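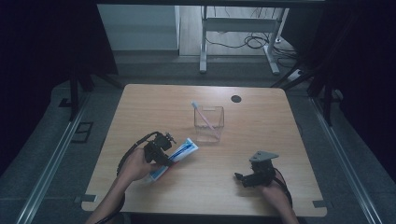
Subject: Re: [gripper-talk] Handheld pairs: Wandelix vs Carretero, anyone?
From: Shireen Fourie
To: gripper-talk list

Hi Blagoje, hi all,

Replying inline below, then a long bit at the end that you can skip if you've already made up your mind, which going by your second paragraph you have.

Blagoje Stan wrote:
> We have budget for one matched pair of handheld grippers for
> demonstration collection, two hands, tabletop tasks. It's down to
> the Wandelix and the Carretero. The Carretero feels like the grown-up
> choice. Has anyone used either for more than an afternoon?

Both, for most of November. We had the Wandelix pair on loan through Lilmont and bought the Carretero pair outright, so my bias, if you're looking for it, is that I'd very much like the ones we paid for to have won.

They didn't, quite.

> Main concern is weight. The Carretero is 500 g a side according to
> the sheet, the Wandelix is lighter but I can't find a number I
> believe.

I put one of ours on the kitchen scale: 369 g without the cable. The sheet said 300, so somebody at Wandelix weighed it before they'd finished building it. The Carretero came in at 500 on the nose, and I'll give them full marks for honesty and somewhat fewer for the state of my wrist by mid-afternoon.

The number matters less than where the mass sits, though. The Wandelix carries its servo housing up top and over your knuckles, and you stop noticing it fairly quickly. The Carretero puts everything out front. It's lovely and stable when the jaws are level and it wants to dive the moment you tip it. For pick-and-place on blocks you'd never care. For anything where you hold an object at an angle and think about your next move, you will care a great deal.

> Which tasks did you use to compare? We were going to do cup
> stacking.

Please don't do cup stacking. Every gripper on earth can stack cups. You'll get two identical columns in your spreadsheet and have to choose on colour.

We used bathroom stuff. A clear plastic cup with a toothbrush leaning in it, and a tube of toothpaste that one hand has to pick up while the other hand does something useful. It's a rotten little task and I recommend it to everybody. The tube is soft, so squeezing harder changes the shape of what you're holding. The cup is light and see-through, so you can knock it over and your depth camera won't have an opinion until it's on the floor. The brush is thin, it leans where it likes, and it rolls around the rim as soon as you brush past it (sorry).

What I'd look at first is the idle hand. In the two-handed recordings the right gripper is usually clamped on the tube, and the left is hovering just over the table with its fingers open, waiting its turn. The waiting is where the heavier unit hurt us. People's left hands sagged, the fingertips touched down, and we'd get a little tap in the data that had nothing to do with the task. I went back over the Carretero sessions and the sag was there for every operator, me included. The Wandelix sessions had it too, later in the day and not as badly.

> How do they do on thin or soft objects?

Carretero, clear winner. Their pads give a bit and then stop giving, and the tube stays where you put it. The Wandelix fingers are stiffer and if you take the tube too near the cap it'll swivel on you. Our operators learned to take it further back and the problem mostly went away. Whether you want your operators learning workarounds that your arm then has to learn as well is a question for you and your conscience.

The toothbrush was a draw. Both can get the handle, both drop it if you grab in a hurry. We tried the soft pad kit from Bukura on the Wandelix and it helped on the brush and did nothing I could measure on the tube. It also sheds. There's a fine black crumb on everything I own.

> Cables? Both are tethered as far as I can tell.

Both tethered, both annoying, in different ways. You want the slack to go somewhere on purpose. Ours looped up and over on one hand and ran down past the forearm on the other, for no better reason than which side of the table each person had started plugging things in from, and we were well into week two before anyone asked if it made a difference. It does. The one that runs down along the forearm stays out of the way of the fingers but tugs when you reach for the back of the table. The one that loops out to the side leaves your reach alone and wanders into the view. Pick one, write it on the wall, and make everyone do it the same, or you'll be able to tell your operators apart by cable alone, and so will your policy.

Also check the connector on the Carretero before you sign anything. Two of us managed to half-seat it, and it'll stream quite happily for a while in that condition before dropping frames. No warning light. The Wandelix connector clicks like a seatbelt.

> And would you mount a flat plate on top for tracking, or rely on
> whatever's built in?

Plate. We've got a flat grey triangular one on ours and I wouldn't go back. Just redo the offset every time somebody takes it off to "have a quick look," and hide the hex key.

Okay, the long bit.

If your tasks are mostly rigid things and your sessions are short, buy the Carretero. It's better made, the pads are better, and the support person answered me at 7 in the morning, which I found slightly alarming. If you're planning full days with two hands going, get the Wandelix and put the difference toward spare fingers. Ours was the second case, so the gear we own is sitting on the shelf and the gear we have to give back is on the table. I've stopped bringing this up at lunch.

Things I'd do differently: swap the pairs over halfway through each day instead of giving each one its own week. By the second week we'd all got better at toothpaste. I can't tell you how much of the Wandelix's good showing is the Wandelix and how much is five straight days of practice, and I'd be suspicious of anyone who said they could. I'd also score the pauses as well as the grasps. We only thought of it after, and had to go back through the lot.

I can send the scoring sheet off-list if you like. It's ugly and one of the columns is called "hmm" but the formulas work. The raw recordings I'd have to ask about.

Does anyone have the newer Bukura pads, the ones that are supposed not to crumble? And has anybody run the Carretero with a counterweight at the back? I've been eyeing a roll of lead tape and would like to be talked out of it.

Cheers,
Shireen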